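Sivwood Small Pots: Gallery

Prints and notes by Reto Hauser

Sivwood is a set of table layouts built from small potted succulents, plates and whatever food goes on them. There are 30 layouts in the set so far. The plants come from the Ivov nursery and go back on the shelf between sessions. Most of them are rosette types, which hold their shape well and don't mind being moved. I put them in plain pots and keep the pot colors quiet so the leaves stand out.

The first layouts were done in July, with plants only. Food came in later, when the tables began to look too much like a nursery bench. A tray or a bag of something from the store makes it look like someone might sit down. 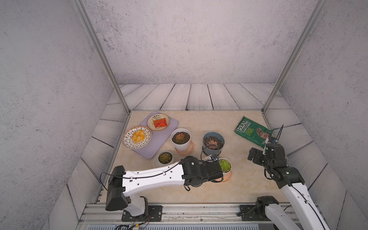

Layout 12. Four succulents, a lavender-gray tray with two plates, and a green bag of REAL Hand Cooked chips. The rosettes run from brownish green and reddish pink to dusty gray-green and bright lime.

The lime-green plant has the cream pot with the peach saucer. I like that pairing and have used it in other layouts, sometimes with the gray-blue pot next to it. The smaller plate, with the leafy sprigs on its tan rim, is from the Tuso set. I have been looking for more of those.

Soil is the same dark mix in every pot. Before a layout I brush loose grains off the leaves with a dry paintbrush and wipe the rims. Watering waits until the plants are back at home, usually in the evening.

Prints are available in one size, in a run of 200 per layout. Layout 12 is listed under number 2054. Orders go through the Fan print shop, which also has the sample book at the front counter.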